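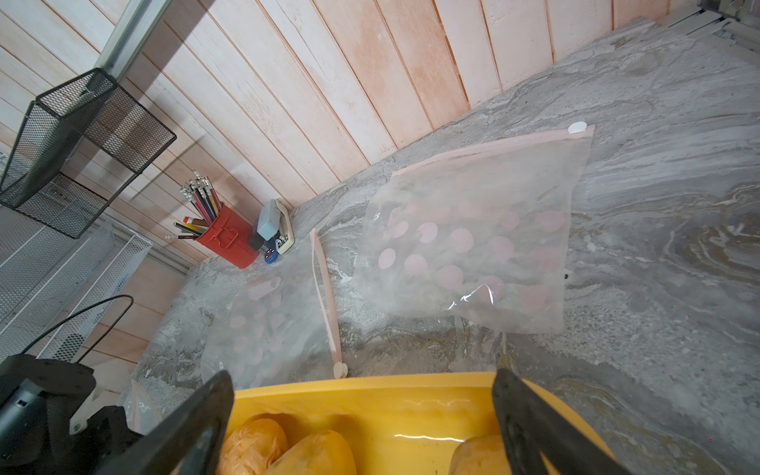

Recording a bagging task with two arms

I get asked a lot how I set up a session when I want a pair of arms to learn a kitchen job, so I wrote down how I do it. The job is moving produce between a tray and a plastic bag, and it's a good first two-handed task because bags are horrible (in a useful way!).

Before you start

Write the task down as one sentence and tape it up where you'll see it. Mine says which items move, where they go, and what counts as finished. Gareth Furnival and I once recorded a whole afternoon at Bloxham with two different ideas of "finished", and sorting that out took longer than the recording did.

Then check your camera views. I want one fixed view that sees both grippers all the time, plus the wrist views. Wipe the lenses and play back a short test clip on a real monitor, full size. Thumbnails will lie to you about focus.

Setting up the table

Put the tray in front of the right arm and the bag between the two grippers, handles up. Stuff at the back of the table can stay. I like having pencils, staplers and a couple of zip bags back there, because a policy that has only ever seen a bare table gets confused by the first coffee mug it meets.

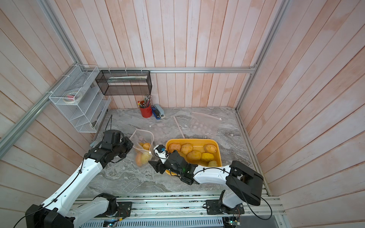 Potatoes are my favorite thing to practice with. They come in all sizes, they roll, and you can drop them all day long. Mix the colors if you can, and throw in one item with a different texture so the grasps don't all end up looking the same.

Recording

Drive slowly, slower than feels natural. Pause for a beat before you close a gripper, then go. If you fumble a grasp and recover, keep the episode and tag it "recovery". If you fumble and have to reach in with your own hand, throw it out.

Shuffle the items every episode and move the tray every 7 episodes, a few inches is plenty. I swap drivers after 23, which is where my wrists start complaining. Callum Bellamy can go longer, but his late episodes get sloppy and he knows it.

My target for a task like this is 400 good episodes. Label them the same day, while you still remember what went wrong in which one.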